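Week 6: Figure and Ground

Welcome back! Today we get to one of my favorite ideas in the whole course, and once you have it you'll see it everywhere — on posters, on book covers, in the way a good shop lays out its window.

The figure is what the eye picks out. The ground is everything it lets go of. Your eye makes that split in an instant, and a designer can push it one way or the other with size, edges, color and plain empty space. Beginners tend to fill the ground up. Try leaving it alone for once and see how loud a small shape can get! 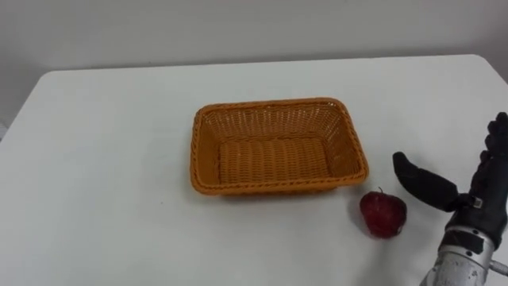

Fig. 6.1. Orange basket on a white table: strong color, quiet ground.

Now the fun part, which is ground that fights back. Maarja Jõgi's poster for the Pärn summer fair (handed out in class) uses the gaps between the letters to make a row of sails. Look at it for a minute and the two readings keep swapping places.

For next week: read chapter 12, then cut one shape from black paper and place it on a white sheet in three different spots. Write a few lines on which spot feels calm and which feels tense. Bring the sheets with you — we'll pin them all up and argue about them.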